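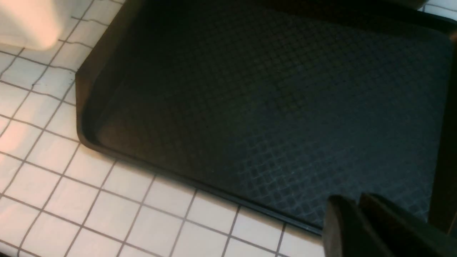
食器は棚にしまうものだと思い込んでいたけれど、箱に入れて台に置いたままにしたら皿を出す回数が増えた、という便りが編集部に届いた。四角い皿ばかり使っていて、丸皿用の水切りかごには合わず、前の晩の皿がいつも流しの横に積んであったそうだ。同じような悩みはほかにもいくつか寄せられている。重ねるとどこに何があるかわからない。れんげだけが引き出しの中で迷子になる。箸がそろわない。

箱で分ける、を台所でやってみる

棚を増やさず、扉のない箱だけで食器を分ける。今回はこの方法を、貸し台所Orkdaleの白いタイルの台で見ていく。道具は大きな白い箱、それより小さい青緑の箱、同じくらいの大きさの茶系の箱、それに黒いトレー。特別なものはない。白い箱には皿と鉢を、青緑の箱にはれんげを入れた。

箱を買う前に、まず食器を全部出して床か机に並べる。並べるときは色や柄で分けず、形で分ける。四角い皿、四角い鉢、れんげ、箸、それ以外。たいていの家ではここで「それ以外」がいちばん多くなる。豆皿や醤油差し、もらいもののカップなどで、これは今回の箱には入れない。毎日使う形だけを箱に移し、残りは元の棚に戻す。 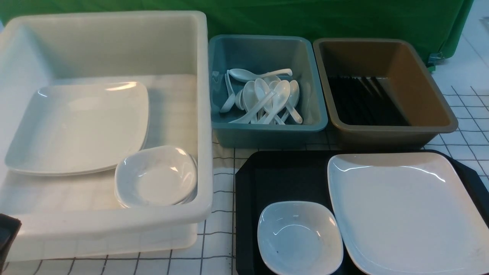

文・楡原さと子

いちばん大きい箱は皿に使う。四角い皿は角が四つあるぶん、丸皿より場所を取るように見えるが、箱も四角いので壁に沿わせやすい。平らに積んでもいいし、壁にもたせかけてもいい。もたせかける場合は、手前に鉢を置いておくと皿の裾がすべりにくい。鉢は底が狭く口が広いので、重ねた状態で一か所にまとめる。皿の上に鉢をのせるのは避けたい。下の皿を取るたびに鉢をどけることになり、三日で面倒になる。

重ねるのは同じ大きさのものだけにする。大きさの違う皿を混ぜると、途中に段ができて山が傾く。とくに角皿は、上の一枚が少し回っただけで角が飛び出す。手で角をそろえてから離す癖をつけるとよい。

れんげは別の箱にする。皿と同じ箱に入れると、皿の下にもぐり込む。向きはそろえなくてかまわない。陶器のれんげは柄が短く、すくう部分が深いので、きっちり並べようとしても途中で崩れる。小さめの箱にざっと入れておけば、上から見て一本つまめる。筆者は以前、仕切りつきの引き出しで一本ずつ寝かせていたが、戻すのが手間で、洗い終えたものが布巾の上にたまっていった。箱に替えてからは布巾が空いている。

箱の色は中身と差をつける。白いれんげを白い箱に入れると、ぱっと見たときに残りがつかみにくい。青緑や茶のような、食器と違う色なら目に入りやすい。逆に皿の箱は白でも困らない。皿は大きいので、同じ色でも見失わない。
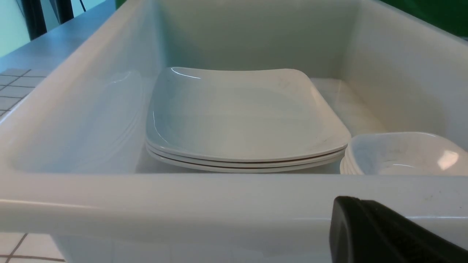
ただし、透明なプラスチックの皿は例外だ。白い箱の壁に立てかけると、輪郭が淡くなって見落としやすい。入れるなら左の壁際と決めておくか、色のある箱に移す。透明のものは取り残しが出やすいので、箱を洗う前には手を入れて壁を一周なぞるようにしている。

皿の山は箱の真ん中に置くと、左右に指が入る。壁にぴったりつけると見た目は整うものの、下の皿を持ち上げるときに爪が引っかかる。四人家族なら、皿を三枚か四枚、鉢を同じ数だけ出しておけば一日は回る。残りは棚でよい。全部を箱に入れようとすると深い箱が要り、深い箱は台の上で邪魔になる。

容器は雑貨店Erbridgeで売っているSastryという積み重ね用の箱を使った。小さいほうが1個958円。縁が丸く、持ち上げても手のひらが痛くない。小さい箱は2個あると、れんげと箸で分けられる。高さは17センチまでが扱いやすい。それより高いと、背の低い人は底の鉢に手が届きにくくなる。

食器はCidetitzの白い角皿と角鉢でそろえている。とくにこのメーカーでなければならない理由はなく、買い足しがきくかどうかを優先した。白の角皿は形の似たものがたくさん出ているが、縁の立ち上がりが少し違うだけで重なりが悪くなる。買い足すときは手持ちの一枚を店に持っていくのが確実だ。

置き場所の話もしておく。大きい箱を左、小さい箱を右の奥に置くと、手前が広く空く。右利きの人が片手で皿を取り、そのまま手前に置ける並びで、左利きなら左右を入れ替えればいい。小さい箱を奥にするのは、れんげや箸が軽く、腕を伸ばして取っても苦にならないからだ。重い皿を奥にすると、腕を伸ばした先で重さを支えることになる。

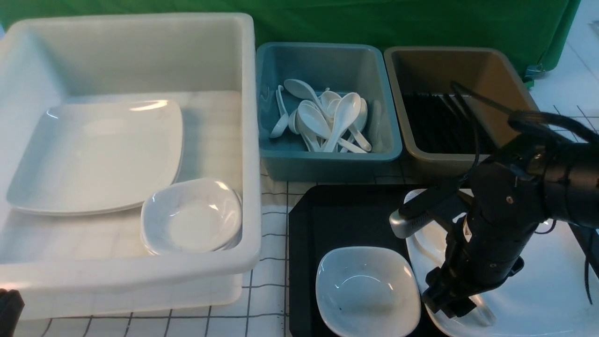 黒いトレーは、取り出した食器の受け皿になる。底に細かい格子の凹凸があるものを選ぶと、皿がすべりにくい。縁が低ければ出し入れのときに皿の角が当たらない。盛りつけの前に皿と鉢とれんげを一人分ずつのせ、そのまま食卓に運ぶ使い方もある。黒に白い皿をのせると欠けやひびも見つけやすい。

汚れについても触れておきたい。白い食器には、金属のスプーンが当たってついた灰色の筋が残ることがある。鉢の内側はとくにつきやすい。クリームクレンザーを布に少量とって、円を描かずに筋に沿ってこする。落ちないものはそのまま使う。筆者の家の鉢にも数本あるが、汁を入れれば見えなくなる。

箱そのものは週に一度、中身を全部出して洗う。食器を出すのに手間取るようなら、入れすぎの合図と考えていい。九月に始めた読者の一人は、はじめ40個を超える食器を箱に詰めていたが、洗うたびに減らして、いまは半分以下だという。減らした分は棚の奥に移しただけで、捨ててはいないそうだ。

来客の多い家では、客用の皿を同じ箱に混ぜないこと。箱をもう一つ用意し、ふだんは戸棚の下に入れておく。箱ごと出して、使い終わったら箱ごと戻す。ふたはなくても、上にふきんを一枚かけておけばほこりは防げる。

03/05/2025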